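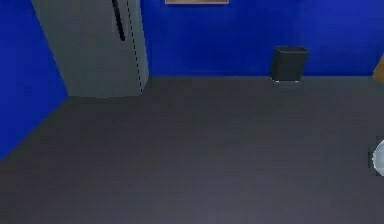 Figure 3. Rendered room corner with a gray refrigerator and blue walls.

4.2 Audience response to the Jutunville screenings

The documentary of Remedios Evangelista follows two families who wait for a decision on their residence papers. It was shown in Jutunville in February, in the hall of the Bautista cinema, and later in smaller rooms in Mirkach. In total 3,654 persons attended, and 2,515 of them were in Jutunville. After each screening we gave a short questionnaire, and 493 were returned complete. The low return is a limit of this study, and we come back to it in Section 6.

Most of the viewers remembered the long interviews better than the street protest, although the protest was used in the trailer. Many wrote about the silence of the father in the second half. Soriano, who edited the film, kept these pauses at full length — a choice that the distributor, Jiscombe, had at first opposed. In our interview of 11/26/21, Bienvenido Soriano explained that a shorter version had been tested with nearly 200 viewers, and that they found the family "less near" to them.

We also asked if the film had changed the opinion of the viewer on asylum law. Here the answers are mixed. Viewers who already knew a refugee family reported little change, while younger viewers often wrote that they had not known how long the procedure takes. The two towns did not differ on this question.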